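Getcombe adds second line for plastic duct fittings

Industry news - Ventilation and piping

Getcombe, the maker of plastic duct and exhaust fittings, has started a second production line at its plant in Clokent. The line makes elbows, reducers and blast gates for corrosive fume systems, and the first orders left the plant in May.

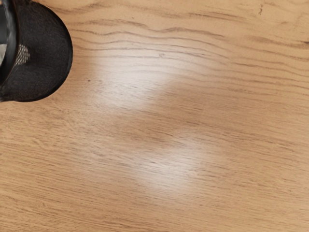
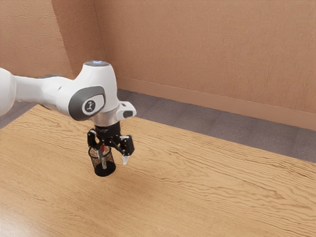
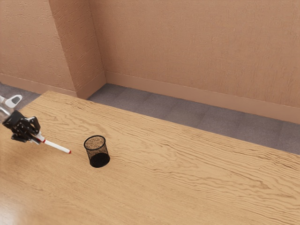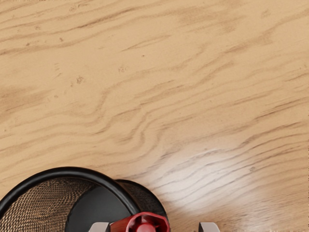

A wooden tabletop appears in all four computer-rendered views.

The new line takes the sizes which customers have been waiting for the longest. Until now, all fittings above 12 inches in diameter were welded by hand in one bay, and the delivery time for a large elbow could reach nine weeks. The company says it wants to bring this down to three weeks for the standard catalogue, and to five weeks for parts with special flanges. Orders already in the system keep their old dates, but buyers may ask the sales office if an earlier date is possible.

The catalogue has also grown. It now lists 1,402 fittings in PVC, CPVC and polypropylene, and the part numbers have been changed so that the material comes first, then the diameter, then the angle. Old part numbers will be accepted until the end of the year. A table for converting them can be asked for by email, and a printed copy goes out with every order.

Blast gates are the product where most has changed. The old gate had a blade held by two screws, and laboratories complained that it moved when the fan was turned to high speed. In the new one the blade runs in a full groove and is locked with a thumb wheel. It has the same outside measurements as the old model - a gate can be replaced without cutting the duct. The new gates come in grey only for the moment.

Sales in the western region will go through Marinho, a distributor which already carries pipe, valves and tanks. Marinho will keep the common diameters in stock and will cut straight duct to length at the counter. For the eastern region nothing changes, and orders are still sent from Clokent. Freight is free on orders over $2,000, except for pieces longer than ten feet, which travel on an open truck and are priced separately.

Getcombe also answered a question that many installers have sent since winter, about cement. The company now recommends the heavy-bodied Drornetti cement for all CPVC joints above 8 inches, and asks that the joints are left for 24 hours before the fan is started. In an unheated building, the time should be doubled. The older cement can still be used on the small sizes, if the tin is not past its date.

The new line has 40 workers on two shifts. A third shift is being discussed for the autumn, but the company has not made a decision. Visits to the plant for contractors are held on the first Monday of the month and must be booked with the sales office. Safety shoes are required, and visitors have to bring their own.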